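Workshop tips: house rules for letting the arm tidy up

Sunday again, so I finally typed up the rules we keep taped to the wall at Wadutari (and yes, we break them now and then!). Most of them are about pinching things, where the trouble starts.

Rule one: practice on stuff you don't mind losing. Toy fruit is great for this. It's cheap, it comes in all sorts of silly shapes, and if you squash one you just fish another out of the basket. Get the grip gentle on those before you even think about the good mugs.
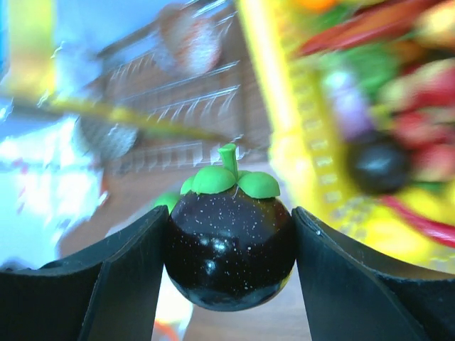

Mizanur Patwary wrote in to say that gentle is fine, but set the force limit first and the speed second, and write both on a card next to the stop button. He'd also like me to stop calling it "the big red one."

Fair enough, it's on a card now. Rule two is one hand near the stop, always, and sleeves rolled up. Long hair gets tied back too, even if you're only popping over to grab a pencil.

Rule three is for anything thin, like wire or cord. Go slow, slower than you think, and bring the fingertips in from straight above. Let a strand go slack before you pull on it.

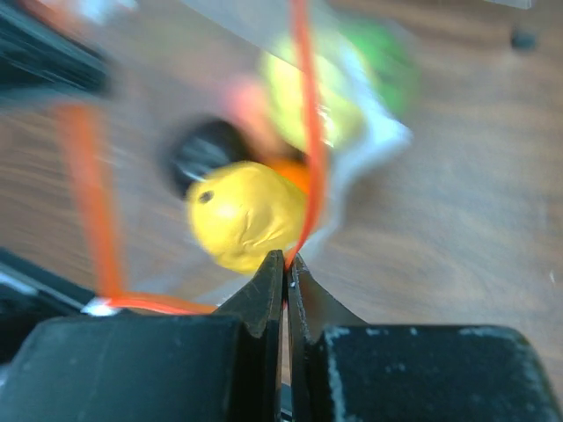

I also keep a strip of tape on the bench to mark how far the arm can reach, and my coffee lives on the other side of it. Check your screws every 7 runs and wipe the fingertips while you're in there, with the power off!

Rule four, clear away plastic bags and wrappers if they're not part of the job. They slide and they crinkle up, and they love to tag along with whatever you're picking.
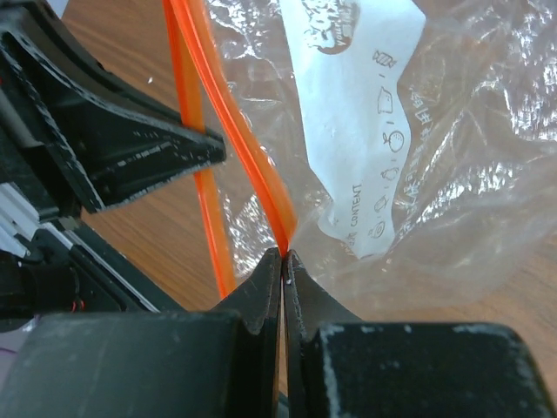

Then jot down what you tried. I'm up to page 416 in my notebook, and half of it is me yelling at string. Next time I'll do the charging shelf, once I've cleaned it.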